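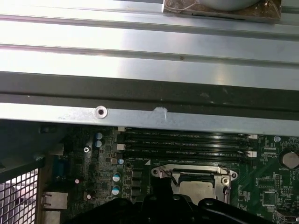
I've been going back and forth on grippers since May, and I finally have enough opinions to fill a post. The question I keep getting is whether you really need the fancy one for computer teardown work, or whether the cheap one and a lot of patience will do. My answer used to be patience. I've changed my mind (mostly!).

So, the two contenders. The Onside is the stock one, a plain parallel gripper with stiff fingers and 79 mm of travel. The Contreras opens less but the fingers are slimmer and there's a tiny bit of give in them, and oh boy, does that give matter once you're down inside a desktop tower. Memory latches are little things. With the Onside I'd come in at what looked like a perfect angle, close, and push the latch sideways instead of down. With the Contreras I get it on the first or second go, and I'm not even a very smooth operator.

The other big difference is how much of the wrist view each one eats up. Both are black blobs at the bottom of the picture, and when you're working around the CPU socket the blob is sitting right on top of the thing you want to see. I ended up driving off the fixed camera for the approach and only trusting the wrist one for the last bit. If you only have the budget for one camera I'd go fixed, and I know people will write in to argue with me about that.

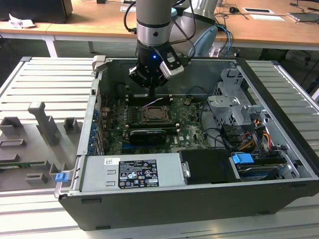
**Sillbridge Robot Tinkerers, bench group**

Laying the tower on its side was the best decision we made. Everything on the motherboard faces up, the arm comes straight down, and you only have to worry about the graphics card and the drive cage on the way in. I still bump the cage! The cables over on that side are a pain too, and neither gripper is any good with them. The Onside mashes the bundle and the Contreras lets one wire slip out and keeps the rest.

I also swapped controllers partway through, which I know is bad science. The old one had a lag I'd gotten so used to that I was steering ahead of it without thinking, and when I moved to the Roltosberg box I overshot everything for an evening. I logged 376 tries all told, nearly half of them on the new box, and I'm only comparing grippers within the same controller.

Next up is the screws, and I'm dreading those. I have a driver bit holder half drawn up that should fit the Contreras fingers, but the first print came out too tight and I need to open up the slot by 2 mm and try again.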